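The Drawer of Small Things

March 16, 2024

When we moved to Loltcombe in August, I carried one kitchen drawer to the new apartment without opening it. I put tape around it, and it traveled on my knees in the bus. My husband said it was the heaviest thing we own for its size. Inside were buttons, keys for doors we don't have anymore, coins from two countries, and the little things which come out of Christmas crackers and cereal boxes.

Since then I have been thinking about why we keep small things, and this winter I started at last to sort them.
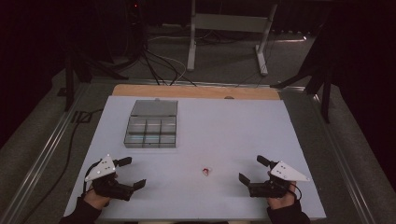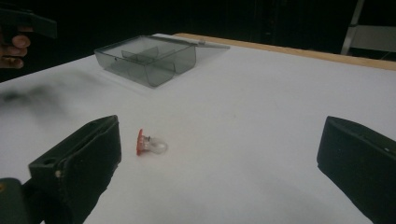
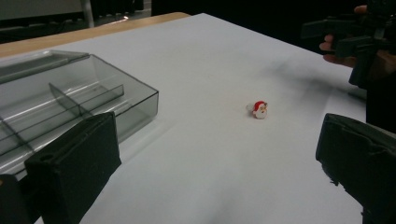

What I learned from my grandmother

In the village where I grew up, my grandmother had a tin for everything. The tin for buttons was blue, and as children we were allowed to pour it on the bed when it rained. She knew each button. This one was from the coat of my grandfather, this one from a dress she wore only one time because the color made her look ill. I don't remember that she ever sewed one of them on anything.

When she died, my aunts divided the furniture and the good plates. I asked for the button tin, and they gave it to me with a strange look. I think they felt sorry for me! But I have moved four times and the tin came each time, while I could not tell you where the plates are now.

My rules, which I break

I read a book about tidying, and the writer said to hold each object and ask if you need it. For me this is the wrong question. I don't need a key from the apartment in Gronine. It was a cold apartment with a bad neighbor, and the lock was probably changed many years ago. Still, when I hold the key I remember the stairs, and the smell of onions on the second floor, and how proud I was to have my own door.

So I made other rules. If I remember where a thing comes from, it can stay. If I don't remember, I ask my husband, and if he also doesn't know, it goes to the bag. The bag is already almost 40 things heavy, mostly screws and plastic pieces from machines we no longer have. I took out a small brass bell again yesterday evening. I have no memory of it at all, but it has a nice sound.

Where to put them

Last Saturday I went to Lukgate, to the shop with household goods behind the station, to look for boxes. They had very beautiful ones with a cork bottom, but the price was not for a person who stores old buttons. I bought a roll of paper labels and came home.

For the labels I write the place and, when I know it, the year. My handwriting in English is still slow, so I write them in my first language. It feels right, because most of these things are older than my English.

The coins are still waiting. Also the keys, all of them on one ring that turns very badly. I will do them after Easter, when the evenings are longer and I can sit by the window.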